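Puffer jacket

A puffer jacket is a quilted coat filled with down, feathers or polyester fiber. The stitching divides the shell into padded sections, or baffles, that keep the filling from sliding to the hem. Warmth comes mostly from air held still inside the filling, so a flattened jacket insulates poorly whatever the label claims.

Origins

Popular accounts like to credit a single inventor, usually one who nearly froze on a fishing or climbing trip. These stories should be read with care. Quilted and stuffed clothing was worn in many cold regions long before the modern jacket, and several makers were selling padded outdoor coats by the middle of the twentieth century. What can be said safely is that light, tightly woven synthetic cloth made the garment cheaper and easier to produce.

Filling

Down is rated by fill power, a measure of how much space a given weight takes up under test conditions. Sellers often present the number as a warmth score. It says nothing about how much down is in the coat, and a jacket with a high rating and little filling may be colder than a plain one stuffed generously. Synthetic filling holds up better when damp but tends to lose its loft sooner. Claims that a new fiber "matches down" rarely say which down, or after how many washes.

Shell and quilting

Most shells are nylon or polyester, with a matte or glossy finish. Shine is a matter of fashion and is a poor guide to water resistance. Sewn-through quilting, the cheapest method, leaves thin lines at the seams where heat escapes. Box-wall construction avoids this at the cost of weight and labor.

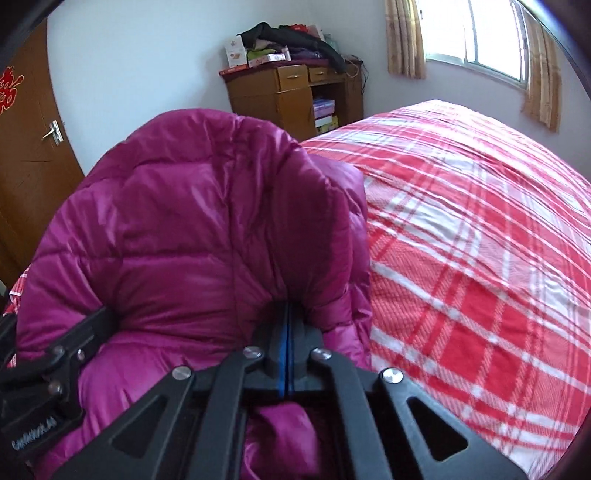
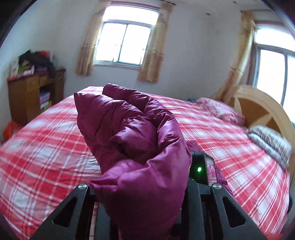 Quilted puffer garments with a shiny shell in magenta and purple shades.

Care and storage

Advice on washing is plentiful and contradictory. Tennis balls in the dryer are widely recommended for breaking up clumps, though low heat and patience probably do most of the work. Long storage in a tight sack is generally discouraged. Vacuum bags are sold for this very purpose, usually without any mention of lost loft.

Marketing and criticism

Temperature ratings on casual jackets are seldom comparable between brands. The writer Nighat Memon has argued that such figures describe "a person standing still in a shop's imagination." Haris Khokhar, a former pattern cutter at Rinwood, disputes this in part, saying that ratings are useful within one maker's range.

Recycled filling has drawn similar doubts. A label may refer to the filling, the shell or only the lining, and buyers are often left to guess.

See also

Down feather
Gilet
Parka
Quilting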